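How to Clean Out and Revive an Old Desktop Computer

My aunt Consuelo Goicoechea kept the books for her flower shop in Rasstead on the same desktop for longer than I've owned my car, and in February it started roaring like a hair dryer every time she opened a spreadsheet. She was ready to haul it to the recycling center. I asked for one weekend with it first, and I've since done the same job for half the family, so I thought I'd finally write the steps down.

What you'll need

A Phillips screwdriver
A can of compressed air
A soft, clean paintbrush (a one-inch brush is fine)
Rubbing alcohol, 90 percent or stronger, and some coffee filters
A small tube of thermal paste
A muffin tin or egg carton for the screws

Step 1: Back up first

Please don't skip this, even if you're only planning to dust. Copy the documents and photos to an outside drive and then open a few of them on another computer to be sure they really made the trip. My aunt had 1,456 photos on hers, most of them wedding bouquets, and it took us a pot of coffee and a good long chat to get them all across.

Step 2: Unplug and open up

Shut down, switch off the power supply if it has a switch, and pull the cord. Hold the power button in for a few seconds to drain what's left. Lay the tower on its side on a hard surface, take off the side panel, and touch bare metal on the case before you reach for anything else. Then take pictures with your phone, more than you think you need — every connector, from two angles.

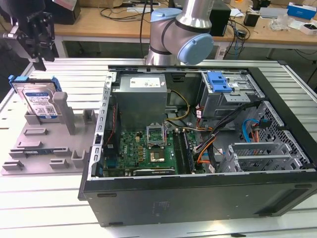 Side panel off, with the processor bracket raised.

Step 3: Get the dust out

Carry the tower to the porch or garage if the weather's nice. Use short bursts of air and hold the fan blades still with a finger while you do it. Loosen the stubborn fluff with the paintbrush. Leave the power supply closed up, always, and just blow through its vents from the outside.

Step 4: Fresh thermal paste

If the computer runs hot, take off the cooler and wipe the old paste away with a coffee filter and a little alcohol. Let everything dry. Put a dot the size of a grain of rice in the middle of the processor, set the cooler straight down, and tighten the screws a bit at a time, going corner to corner.

Step 5: Close up and test

Check your phone pictures against every plug, put the panel back, and start it up. If you get beeps and no picture, turn it off, unplug it again and reseat the memory. A loose memory stick has fooled me more than once — push until the clips click.

My aunt's paste and canned air came to 25 dollars, and she's still doing her invoices on that machine. If yours has an odd cooler I haven't covered, leave a comment with the model number and I'll try to help.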